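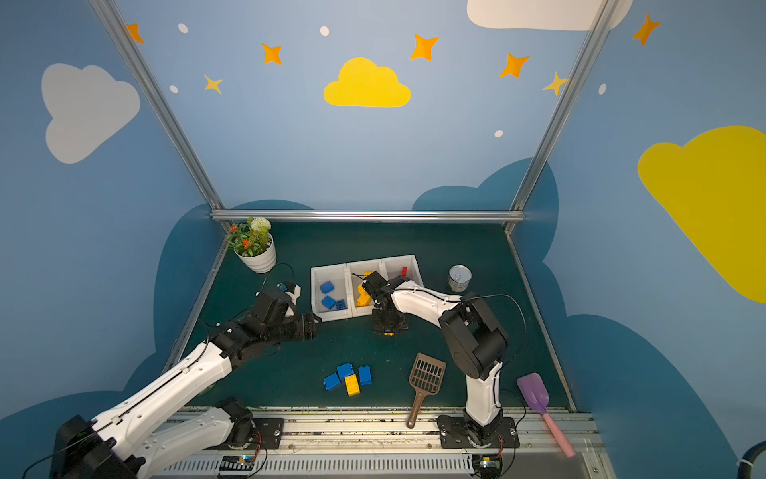
**CNC Setter-Operator, 5-Axis Milling (permanent, full time)**

Petiscombe machines small and medium lots of aluminum, stainless and titanium parts to customer drawings. Typical lot size is 20 pieces or fewer, and most jobs run once or twice a year. We are hiring one setter-operator for the milling section, starting in April.

## The work

- Set up and run two 5-axis machining centers (pallet size 600 x 600 mm) and one 3-axis machine with 800 mm travel in X.
- Read drawings with geometric tolerances and plan the clamping.
- Edit existing programs at the control. New programs come from the CAM office, but you will prove them out.
- Measure first-off parts and fill in the inspection sheet. The coordinate measuring machine is shared with turning.
- Keep tool offsets and tool life records current — the library holds 286 assemblies at present, and not all of them are labeled the way we would like.

## What we ask for

- Three years of milling setup work, at least one of them on 5-axis machines.
- Confident use of micrometers, bore gauges and height gauges.
- Able to hold 0.01 mm on bores without supervision.
- Experience with thin-walled parts is useful. Deburring is done by the operator, by hand, under a magnifier where the drawing calls for it.

A trade certificate is preferred. Applicants without one will be given a practical test on the 3-axis machine, lasting half a day and paid.

## Terms

Two shifts, alternating weekly: 06:00 to 14:00 and 14:00 to 22:00. Shift allowance is paid on the late week. Safety shoes and prescription safety glasses are supplied. The position reports to Ingvild Berge, milling section lead.

## Applying

Send a resume and a short list of the machines and controls you have used to Cameron Pearce in the personnel office, quoting reference 264. No cover letter is needed. Technical questions about the job go to Ingvild Berge — please call after 14:30.

Posted 19 March 2020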